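Okay, I have been dying to write this one up, and now that the arm has been running for a whole season on our sorting floor I finally can.

Quick background for anyone new. I work at Grultau, where we take in secondhand clothes, grade them and send them on to shops. On a normal day 1,000 pieces come through, and on the Monday after a long weekend it feels like double. Until September every one of them was picked off the heap by hand, shaken out, checked and dropped on the right belt. I did that job for three years and my shoulders can tell you all about it.

Then Grendeo put in the first picking arm. We call it Stomen, after the name on the crate it came in, and yes, people say good morning to it!

What it does is pull one garment out of the pile and hold it up for whoever is grading. Sounds like nothing, right? But the pulling was the part that wore us out. Jeans especially – they're heavy, they tangle, the legs knot themselves around everything else in the bin. I used to dread a denim day. Now I kind of look forward to them, and I get to stand there and look properly at seams and hems, which I love.

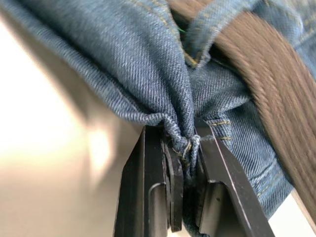 Denim day, seen from the gripper's side.

Look at that grip, right on a bunched-up bit of fabric with the frayed threads poking out! I could watch it for hours (I have been told not to).

It isn't all smooth. Silky blouses slide right out of it, and in the first weeks it had a habit of picking up two T-shirts at once. Johannes Pretorius, our shift lead, spent whole lunch breaks moving bins a few inches this way and that until it behaved. And we did worry about jobs, of course we did. There was a pretty tense meeting. In our case the five of us from the picking line moved over to grading and repair, with a pay bump after training, and Stępień from the night crew now runs the repair bench, where 200 pairs of jeans got saved last month that would have gone to rags.

I do miss the chatting a little. Picking was mindless enough that you could talk all day, and grading takes more of your head. So we've started having coffee together at ten – all of us, arm on pause.

Next up is a second arm for the coat line. Zippers, buckles, wet wool in winter... I can't wait to see how it copes.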